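Brallia Products, Bollville office
Minutes, Tuesday, Room 101
Chair: Haiyan Long

1. Flashlights. Colors under review: lavender, red, pale yellow-green, blue. Lens rings on the lavender units stay yellow. 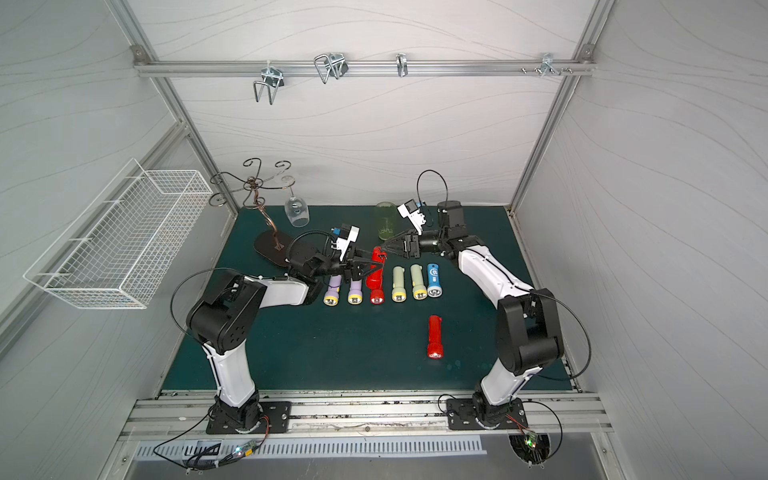

First order set at 3000 units, packed in cartons of 6. Cui to confirm the carton price.

2. Red part with two white prongs. Gloss finish accepted. Prong length to be checked against the Rarnuter drawing. 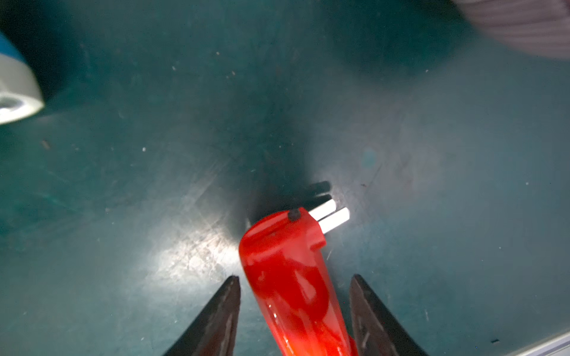
Order of 2000 on hold until the drawing check is complete. Action: Cui.

3. Next meeting in December, same room.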